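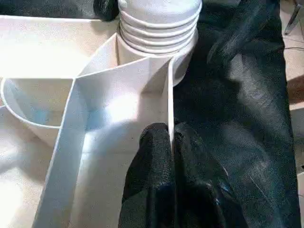
The Long Room Listens Back

Print this article | E-mail this article to a friend

June 9, 2000

Go on a weekday morning if you can manage it. The Grernano is a former wool store down by the rail yards, and before eleven you may well have the long room to yourself, which makes a great deal of difference to a show that is mostly made of sound.

The exhibition is called Novel, and it has nothing to do with books, or not in the way I expected. It takes up the whole ground floor and the loading bay out the back, and it is the work of Peltonen, a collective whose members don't sign individually and don't give out a list of who did what. They have been showing in shopfronts and church halls for years, often for a weekend at a time, and plenty of people who follow this sort of thing have only ever heard about their pieces second-hand. To have them in one building until September is a treat and I've been three times already.

You start in the long room with a work called Parkine. Four speakers hang at head height, one to each corner, and from them come voices reading out the names of streets. Some are streets in this city. Some are streets that used to be in this city and now lie under the freeway. The readers were recorded in their own kitchens, and the kitchens are in there too: kettles, a screen door, a magpie having a go at something on the lawn. Stand in the middle and it's a murmur, pleasant enough. Walk towards any corner and one voice comes forward and you find yourself hanging on the next name, hoping it will be yours. Mine came up on the second visit. I grew up there, and it was read by somebody with a cold, and I was ridiculously pleased.

The whole cycle has 657 names in it and never runs in the same order twice. I asked at the desk whether anyone had sat through the lot and was told that a retired bus driver had brought a thermos and done it in an afternoon, correcting the pronunciation as he went. (Two of his corrections have apparently been taken up.)

What I love about Parkine is how little it pushes. Sound art can be a bossy business. You get shut in a dark box and something throbs at you until you leave. Peltonen let the daylight in, they let the trains in, and when a goods train goes past the voices just carry on underneath until it's gone. The floorboards creak as you walk around and after a while you start to hear that as part of it as well.

Through the double doors is the wool press room, and it's a complete change of temperature. The walls have been papered from floor to ceiling with 400 letters written to a local council, all of them complaining about noise. They're real letters, with addresses removed, and they go back decades. Roosters, pool pumps, a brass band, a neighbour's wind chimes ("day and night, like being haunted by cutlery"). You could treat it as a comedy, and people do laugh out loud in there, but stay a bit longer. There's a run of letters near the window, all in the same hand, that begin with a complaint about a child practising the piano and end by asking, very stiffly, whether the child is well as the piano has not been heard lately. I read it standing up and then I had to go and sit on the bench.

The bench is itself a work, as you discover. Put your elbows on your knees and cup your hands over your ears and a recording reaches you through the timber and up your arms. It's a low sung note, a chord really, held by a choir. Take your hands away and there is nothing. I watched a school group get the hang of it, all of them hunched over in a row with enormous grins, and one boy refused to get up when his teacher called.

Not everything comes off. The loading bay has a video projected onto a roller door, seven minutes of a river at dusk with captions taken from a dictionary, and it feels like the work of a different and more solemn group of artists. The projection is faint until late in the day, too. I gave it two goes and was no wiser. I'd also grumble a little about the wall texts, which are printed very small in pale grey and hung at a height that suited nobody I saw trying to read them. Ask for the large print sheets at the desk. They're better written as well.

Upstairs, though, don't miss the last room, even if your legs have had enough. The stairs are steep and there's a goods lift if you ask for it. Up there under the iron roof Peltonen have strung a single wire from one end wall to the other, with a contact microphone on it, and whatever the building does comes through: the roof ticking as the sun gets onto it, wind, footsteps from below. In the first week there was a hailstorm, and the attendant who was on that day still talks about it as though she'd seen a whale. I got light rain, which was plenty for me. It sounded like somebody sorting buttons in the next house.

There is talk of the show travelling afterwards and I hope it does, but I can't quite imagine the wire anywhere else. It would be a different piece under a plaster ceiling. Perhaps that's fine. The street names would have to change as well, wherever it went, and a new lot of people would have to be recorded in their kitchens.

Novel is at the Grernano until September. Entry is free, with a gold coin appreciated for the large print sheets. The café does a decent toasted sandwich and shuts at two.

Print this article | E-mail this article to a friend

READER COMMENTS

Went on the strength of this and took Mum, who heard her street in the first ten minutes and cried. Thank you. We couldn't find the bench thing though, is it the one by the window or the one near the door?

It's the one near the door. The other one's just a bench, I sat there like a goose for ages.

Have to disagree on the river video. Go at closing time, when the light's dropped. The captions make more sense if you've done the letters room first.

Is the lift wide enough for a wheelchair? The number in the phone book rings out.

Yes, got my husband's chair in with room to spare. They come and work the gate for you.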